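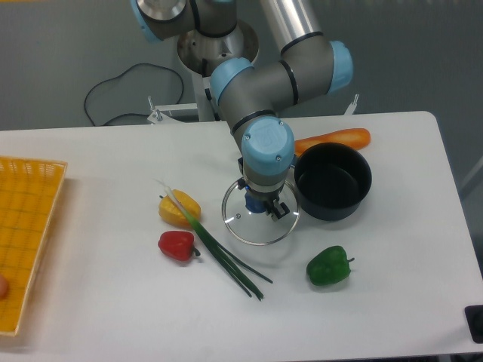 Gostus 14-piece pan set, six months on

I bought the Gostus set in March to replace a mixed lot of pans I'd had since university. It was £73 in the sale at Braltinley, which is cheap for this many pieces, though they count every lid and both spatulas to get to 14.

The saucepans are the best part. They heat evenly on my electric hob and the pouring lip works on both sides. The large one holds enough soup for 4 people. The frying pan is less good. The coating had started to dull by the summer and eggs now need a fair bit of butter.

Handles stay cool on the back rings but get warm at the front if you leave them over the heat. The lids fit snugly and go in the dishwasher, but water gets under the rims and drips out when you put them away.

One saucepan handle came loose in August. I emailed the shop and had a reply from Khoa Phùng, who posted a new screw free of charge. It has been fine since.

I'd buy the saucepans again and get a heavier frying pan separately. The spatulas are still in the drawer.

Reviewed by Hendrik Visser, November 10, 2018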